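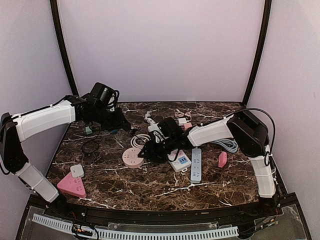

The Last One

My mother rang at half past four to say they were showing it. She didn't say hello first. She said, "They're showing it, the last one, at eight," and then she went to look for her glasses and left me holding the phone.

Grimunetti ran for 53 episodes when I was a child, and in our house we saw 52 of them. It was about a harbour inspector who lived above a shoe shop and was always being lied to. On the night of the last one a storm brought down the mast above Gutden and the whole valley lost its picture. My father sat in front of the grey screen until the programme would have been over. Then he switched off and went to bed, and he wouldn't let anyone at school or at work tell him how it ended.

He kept that up for the rest of his life. He left shops. Once he got off a bus two stops early.

I told my mother I would come round. She said I needn't, it was a long way in the rain, and did I know the set had stopped working in September.

"So how are you going to watch it?"

"I thought you'd bring yours."

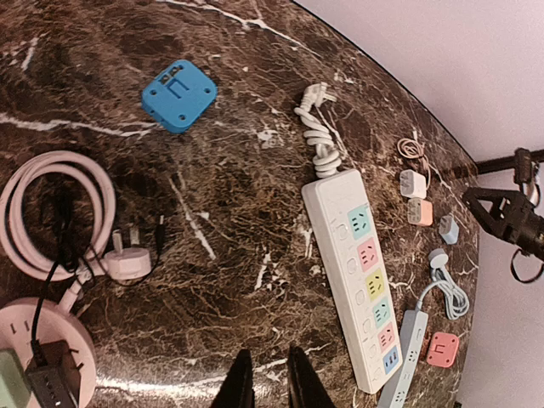 Mine was a small set, older than it looked, and it had come from the shop on Quintero Road with the wrong plug on it. I had meant to sort that out for months. I went over to the marble table, where all the electrical things were, and looked for something that would do. There was a bright blue adapter, a square one, and next to it a white lead wound up and knotted in a bundle at the end of a long power strip with coloured sockets. I took the strip and the blue adapter and put them in a carrier bag. I went back for a white adapter as well, in case the blue one was no good.

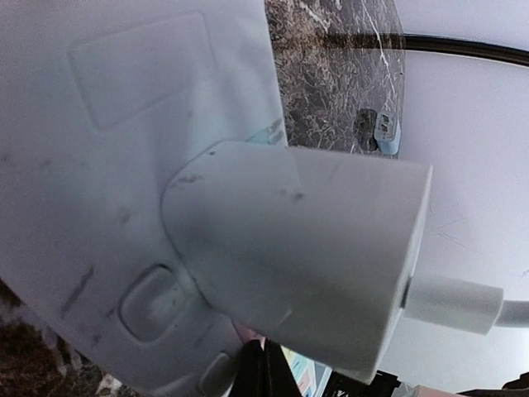
The white adapter, from the back corner.

The 822 bus was late. I had the television on my lap in a bath towel and the bag between my feet. A boy across the aisle asked what was in the towel and I told him, and he asked why I didn't just watch it on my phone. I said it was for my mother. He seemed to think that was fair.

She had moved the chairs. There had always been two in front of the set and one by the window, and now all three were in a row. She had also made sandwiches, too many, and put out the brown dish my father used for peanuts. There were peanuts in it.

It took me a while to get a picture. The blue adapter fitted. My mother stood behind me and said left, left, no, back, while I moved the aerial along the shelf, and we got it clear at six minutes to.

"Don't tell me if you know," she said.

"I don't know."

"You must have looked it up."

I said I hadn't. I had, once, at work, and had closed the page after the first line, which only gave the running time.
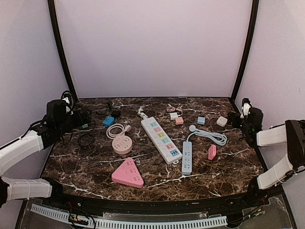 Power strips, chargers and cables on the marble.

The music was slower than I remembered. The inspector came down his stairs past the shoe shop, and he was a young man, younger than I am now. Neither of us had expected that. His dog, Fender, was waiting at the bottom.

"Your father always said it was the harbour master," my mother said.

"I thought he said it was the wife."

"He said that to you. He told me the harbour master." She passed me a sandwich. "Turn it up a bit."

I turned it up. It was raining on the harbour, and somebody had left a light on in the customs shed. The inspector stopped to look at it, and my mother leaned forward and put her hand flat on the arm of the empty chair.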